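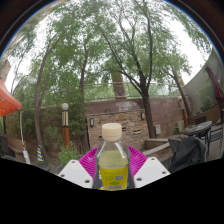 I get asked at least once a week whether a machine can do my chores yet, and since I sell the Bramwell hand-held gripper I should have a good answer by now. Sort of! Clearing up after lunch on a patio is the job I'd bet on first. A clear bottle with a bit of pale drink left in it sounds easy, but see-through plastic is a pain for most vision software, so a bright yellow label like that one helps a lot. The Bramwell lets you show the job by hand, over and over, and then your robot arm gets its turn (plan on 200 tries before you judge it).

**Bramwell hand-held gripper, item 1308**

- Two white fingers, screw-on, sold in pairs
- Spare finger set: $52
- Works with Skirnero software, version 2 and up

Folding laundry? Not yet — ask me again in October. Wiping tables is hit or miss. Picking up bottles and cups, I'd say almost there, and I'm pickier than most people who sell this stuff. Orders ship from our Distell shop.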